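Entretien courant des appareils portatifs à boîtier plastique

Fiche pratique à l'usage des ateliers de Plamar

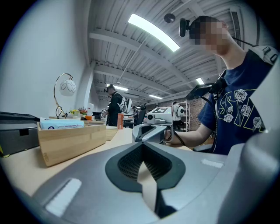
Appareils portatifs à boîtier gris ; grille noire à mailles fines au premier plan.

La présente fiche décrit le nettoyage périodique du matériel portatif remis par le service Bemura. L'opération est effectuée toutes les 120 heures d'utilisation.

Mettre l'appareil hors tension, puis débrancher tout câble. Attendre deux minutes avant d'intervenir.

Dépoussiérer les grilles au pinceau souple, sans appuyer sur les mailles. L'emploi d'air comprimé est proscrit.

Essuyer le boîtier au moyen d'un chiffon non pelucheux légèrement humide. Les solvants ternissent le plastique. Les parties optiques sont traitées séparément, avec un papier adapté.

Reporter l'intervention au registre, formulaire 985. Tout boîtier fissuré est adressé à l'atelier Rahimi, accompagné du bon de retour.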